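3.2. El recipiente como unidad de medida

La literatura sobre orden doméstico ha dedicado páginas generosas al armario y casi ninguna a la caja de plástico, quizá porque la caja no tiene puertas que abrir con solemnidad. En los 138 hogares de Jiltwood que respondieron al cuestionario de junio, sin embargo, la ropa fuera de temporada se mide en cajas: «me sobran cuatro», «eso es media caja». El término «prenda» apenas aparece. De los encuestados, 28 afirmaron conocer el contenido de todas sus cajas; la visita posterior no mejoró esa cifra.

Seguimos a Hubmann al distinguir entre guardar y aplazar — distinción que en Riltisgate se consideró ofensiva — y llamamos «carga doblada» a la ropa que entra en el recipiente con algún pliegue reconocible, por modesto que sea.

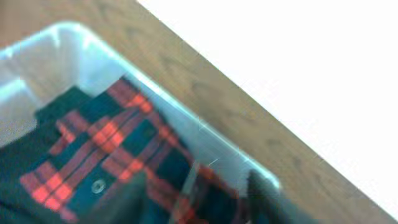
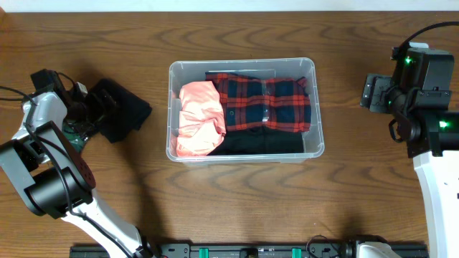 Figura 4. Caja de plástico sobre mesa de madera, en las dos imágenes. En la segunda, carga doblada en tres secciones; la prenda rosa salmón, a la izquierda, presenta pliegue laxo.

3.3. Limitaciones

La muestra de Prusberg se redujo a 40 hogares tras una mudanza colectiva que el diseño no contemplaba. Tampoco se controló el efecto de las suegras, cuya varianza excede los medios de este proyecto.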